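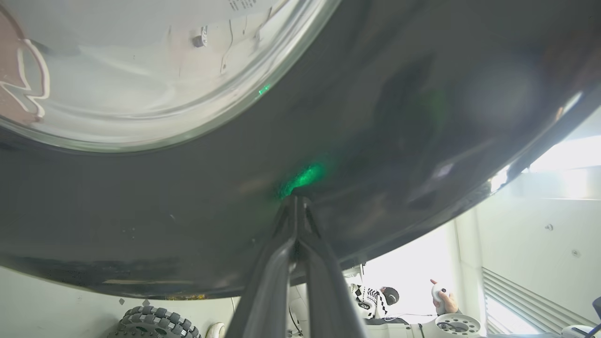

4.2 Die Tür als Arbeitsfläche
In der Literatur zur Hausarbeit wird das Wäschewaschen meistens als eine Folge von Entscheidungen beschrieben: was wird gewaschen, womit, bei welcher Temperatur. Die Handgriffe zwischen diesen Entscheidungen haben wenig Aufmerksamkeit bekommen. In unserem Material aus 70 Haushalten nehmen sie jedoch einen grossen Teil der Zeit ein, und viele von ihnen geschehen an der Tür der Maschine. Der dunkle Ring, der das gewölbte Glas einfasst, wird gezogen, gestossen, mit dem Knie gehalten und mit dem Wäschekorb angefahren. An seinem unteren Rand findet man oft ein Band, das leicht abgenutzt und verschrammt ist (Abb. 4a), mit helleren grauen Streifen und einzelnen kleinen Flecken von orangebrauner Farbe. Wir haben die Befragten gebeten, solche Stellen zu erklären, und erhielten sehr verschiedene Antworten. Eine Frau aus Idatska vermutete Knöpfe und Reissverschlüsse, die beim Herausziehen über die Kante laufen. Ein Mieter in Hullach sprach von dem Korb, den er immer an derselben Stelle abstellt. Woher die Spuren im einzelnen Fall kommen, können wir nicht entscheiden. Für die Analyse ist wichtiger, dass die Befragten die Stelle kannten und sofort eine Geschichte dazu hatten.

Die Beobachtungen wurden von Rima Shboul und Hugo Olmedo nach dem gleichen Protokoll kodiert wie in Abschnitt 3. Insgesamt liegen 275 Vorgänge des Einfüllens oder Entnehmens vor. Als ein Vorgang gilt die Zeit vom ersten Kontakt mit der Tür bis zu dem Moment, in dem sie entweder geschlossen oder bewusst offen gelassen wird. Strittige Fälle wurden am Mittwoch jeder Woche gemeinsam besprochen, wobei Trinidad Miranda die dritte Stimme hatte.

Beim Einfüllen unterscheiden wir das Legen und das Stopfen. Beim Legen werden die Stücke einzeln genommen und in die Trommel gegeben, beim Stopfen wird ein ganzer Arm voll gegen die Rückwand gedrückt. Diese Unterscheidung ist am Ergebnis nicht immer abzulesen. Auch gelegte Wäsche fällt zusammen, und gestopfte Wäsche kann sich wieder lockern, sobald die Hand weg ist. Der Inhalt der Trommel in Abb. 4b, rote Kleidung unten in der Mitte und ein dunkel gemustertes Stück links darüber, wäre mit beiden Arten vereinbar. Wir haben deshalb nur die Bewegung kodiert und die Lage der Wäsche als Zusatz notiert.

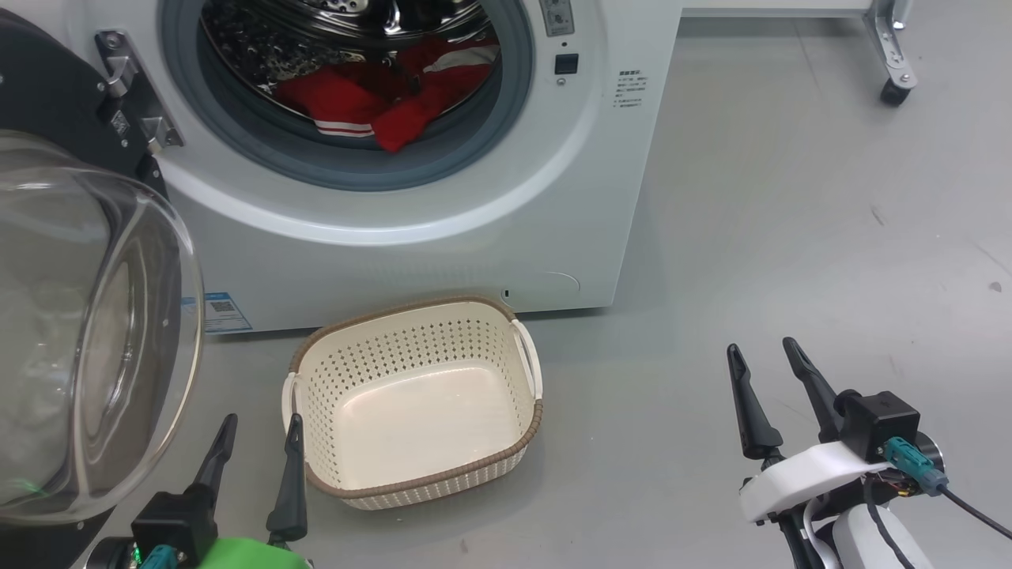

Ein zweiter Punkt betrifft die Farben. Mehrere Befragte nannten Rot als die Farbe, vor der sie sich in Acht nehmen. Schwierig wird die Sortierung bei Stücken, die zwei Farben zugleich haben, zum Beispiel bei einem roten Pullover mit gestreiftem Bündchen. Nach der Regel, die fast alle Befragten aus ihrem Elternhaus kannten, gehört ein solches Stück weder zu den hellen noch ganz ohne Bedenken zu den roten Sachen. In der Praxis entscheidet die grössere Fläche. »Wenn es mehr rot ist, ist es rot«, sagte eine Befragte in Shukla, und der weisse Streifen müsse das aushalten.

Auch das Offenstehen der Tür folgt Gewohnheiten, die in den Haushalten selten ausgesprochen werden. Die weit geöffnete Tür nimmt Platz weg und ragt in den Raum hinein, so dass man um sie herumgehen muss. In engen Badezimmern wird sie daher nach jedem Handgriff wieder angelehnt, auch wenn noch ein Rest Wäsche im Flur liegt. Steht die Maschine dagegen frei, bleibt die Tür während der ganzen Sortierung offen, und das Glas dient gelegentlich als Ablage für ein einzelnes Stück, über das noch nicht entschieden wurde. Diese Zwischenlage hatten wir im Protokoll zuerst nicht vorgesehen. Sie wurde im April als eigener Kode aufgenommen, und die früheren Vorgänge wurden noch einmal durchgesehen.

Weniger einheitlich ist der Umgang mit der Türdichtung. Einige Befragte wischen sie nach der Wäsche trocken, andere greifen nur hinein, wenn eine Socke fehlt. Die Gründe für diese Unterschiede behandeln wir in Abschnitt 4.3 zusammen mit der Pflege des Filters.

Abb. 4. Fronttür und Trommel. a) Gewölbtes Türglas mit dunklem Ring und Gebrauchsspuren am unteren Rand. b) Weisse Maschine mit geöffneter Tür, Kleidungsstücke in der Trommel.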